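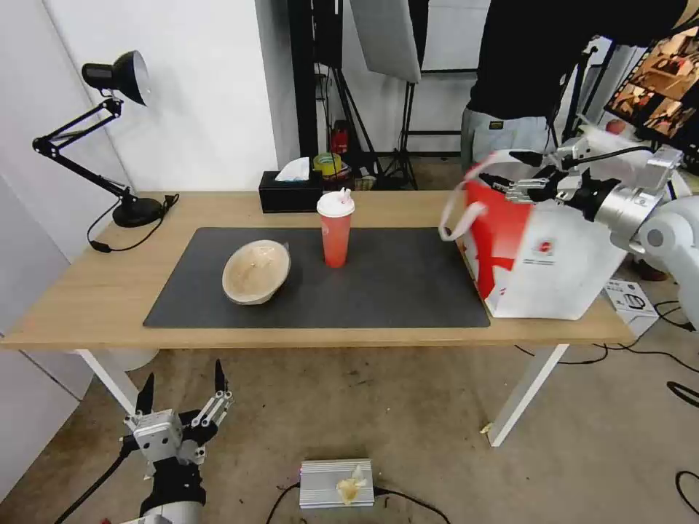
The Desk Is Not a Kitchen, and Other News

The spring desk clear-out at the Dirkville Shared Workrooms happened on 3/25/18, a Sunday, on the theory that people have fewer excuses on a Sunday. Attendance was 14. A further 11 had said they were coming and presumably are still on their way.

For those new to the building, the clear-out is simple. You take everything off your desk that isn't part of your work, put it in a bag, and carry the bag home. The difficulty is always with the word "work." One member argued that a bowl is work if you eat from it while answering email. Another held that a drink with a lid on it is closed and therefore stored. We heard both arguments in full, twice, and have ruled as follows.

Bowls go home the day they come in. A bowl tipped on its side to dry has still not been washed, and those faint marks on the inside will not leave of their own accord. The sink is down the hall, left of the mailboxes, where it has been since we moved in. Bring your own sponge. The communal one was retired in March and we will not be discussing it further.

Tall plastic cups with lids and straws may stay on a desk for as long as you are sitting at it. When you get up to leave, the cup gets up too. Red drinks are a special case, as anyone who used the pale carpet in Room 3 will remember. We replaced that carpet for $65 a square yard, fitted, and would like to keep this one.

Desk mats are fine. We like desk mats. The big dark gray ones cover most of the top, hide a good deal, and wipe clean with a damp cloth, so there was some surprise at what turned up when people lifted theirs for the first time: a parking stub, two library cards, and a thank-you note from Skarnico, the stationery people, still sealed. Please lift your mat once a month. You may be owed something.

Tissue boxes can stay, preferably at the back where an elbow won't find them. The black ones look smart and nobody has complained, apart from Maëlle Gill, who feels a tissue box should be cheerful and has brought in one with ducks.

Lamps stay too, of course. If yours is the jointed kind with springs, park it at the far left or far right of the table and point the shade down at your own papers. The person across from you is not a suspect. Cords that hang over the side should be tucked up or clipped, and that includes the little switch in the middle of the cord, which has a talent for catching on coat buttons. Clips are in the supply drawer. Take what you need and leave the tape measure, please, it's the third one.

This brings us to paper shopping bags. They are very good for clear-out day, being stiff enough to stand up on their own, and the rope-handled sort is kinder to the fingers on the walk to the parking lot. What they are not is furniture. Last year, several were filled, placed neatly on the table, and left there until summer, by which time they had papers stacked on them and one had a plant. A full bag on the desk counts as a full desk. It has to go out the door with you.

While you're at it, look down. Crumpled paper and stray scraps on the floor are the easiest job in the room, and the wastebasket by the door will take all of them. Also, please don't use the tops of metal boxes or other equipment as a shelf for paper. The vents, if any, would like to breathe.

Bags left behind after clear-out are held in the closet for 50 days and then opened at the potluck, with commentary. Currently in custody are one from Vasić Shoes, containing no shoes, and one from Clisa containing a great many forks. If the forks are yours, come and get them. If they're from our kitchen, come and get them anyway and bring them the thirty feet back.

Next clear-out will be in the fall. Sign-up sheet by the mailboxes, pen on a string.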